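Home Organising for Beginners
Handout 2: The deep drawer
Tutor: Holger Tangen

I've taught this course in January and in summer, and every group groans when I say we're spending a whole session on one drawer. Bear with me! The deep drawer is where most people's tidying comes unstuck. It swallows things (packets, boxes, the bag you meant to take back to the shop) and the front still closes, so from across the room it all looks lovely.

Start by pulling it right out, as far as the runners go, and have a proper look before you touch anything. I like to clear a bit of worktop above it first, though I'll admit mine never stays clear for long.

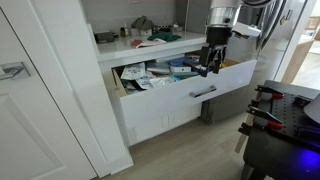 Getting things up and out

Work from the top layer down. Flat packets slide under each other and you'll be tempted to dig, but please don't, you'll only shuffle them into a new muddle. Lift one thing, decide, put it down. I use the counter for anything I can't decide on, and cloths go to the front where I can grab them for wiping out the drawer later on.

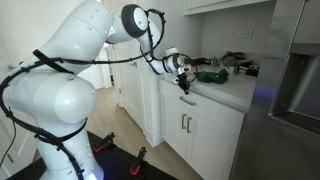
The other thing about the counter is that it fills up faster than you'd think. When I run out of room I stop emptying and sort what's there, even if I'm itching to get to the bottom. My old tutor at Gultora wanted everything out in one go, and I spent a whole evening walking round piles on the floor. Never again!

Bags and boxes

Carrier bags and soft plastic are my pet hate in a deep drawer. They puff up, they hide what's underneath, and they catch when you push the drawer shut. Boxes are easier, but look inside each one. If it's half empty, can the contents go in with something else? Stand papers and cards along a side if you're keeping them, and turn any printing you need to read towards you.
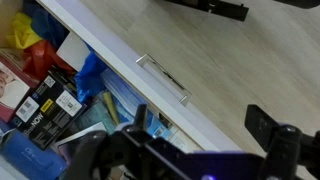 Fig. 3. Bags, boxes and an upright sheet packed along the inside of the drawer.

Putting back and closing

Tall things to the rear, flat things in front, and leave a hand's width free if you possibly can. Then close it slowly by the handle and listen for anything scraping. Give the front a wipe while you're down there too.
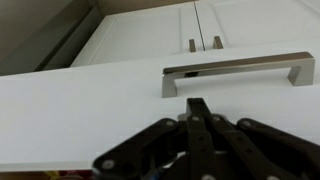
Fig. 4. Bar handle on a plain white front.

For next time: pick one drawer at home, allow yourself 77 minutes (yes, I've timed it) and jot down the first 14 things you take out. Bring the list along and we'll go through a few together.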